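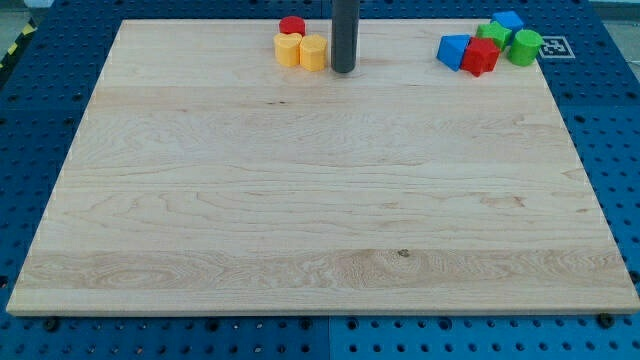 *A maple board with one small dark knot.*

My father-in-law kept a kitchen table for 40 years and sanded it twice. I have owned four tables in less than half that time, and I paid for every one of them. I think we have lost the habit of repairing plain furniture, and I think the stores are only partly to blame.

When we moved to Costano, the top of our table had a burn and a deep scratch. I asked at two shops. Both told me a new one would be cheaper. Szabolcs Gulyás, who lives across the street, looked at it and said it needed 90 minutes and some sandpaper. It took me nearly a whole afternoon, but he was right about the sandpaper.

The usual argument is that people don't have time. Some don't. But I spent two evenings shopping for a replacement before I ever picked up a sanding block, and I didn't count that as time. Shopping feels like rest and repair feels like work, so we compare them badly.

I don't think everyone should learn to cut joints. I can't do it myself. What I would like is for schools to bring back a basic shop class - gluing, sanding, oiling, tightening a loose leg. Ours dropped it to make room for a second computer lab.

The burn still shows a little if you know where to look. We put the bread there.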